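OK so I drove out to Flevbridge on Friday to watch preseason practice and I have thoughts. Short thread, mostly about the tight ends!

Kgomotso Van Wyk is going to play a lot this fall. I know, I know, it's July and everyone looks fast in shorts. But the kid caught everything thrown his way in 7-on-7, including one over the middle with Mnguni draped all over him.

Blocking is still a work in progress. He lost 3 reps in a row to Tradus on the edge, then moved his feet better on the last one and held up fine. Coaches were all over him after that — the happy kind of yelling.

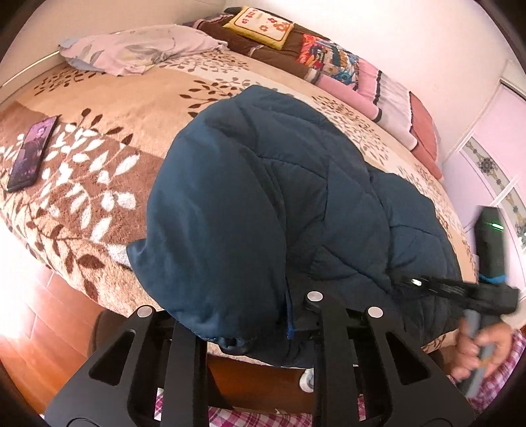 The other battle I care about is left guard. Ketusano took most of the snaps with the starters but they rotated two other guys in, and I couldn't tell you who's ahead. Pads come on next week, so ask me again then.

Kicking was rough. 4 misses from the right hash, all wide the same way. Maybe it was the wind? (There wasn't much wind.)

Going back for the scrimmage if I can get off work early. Send me your questions and I'll try to watch whoever you're curious about — linemen too, I love linemen.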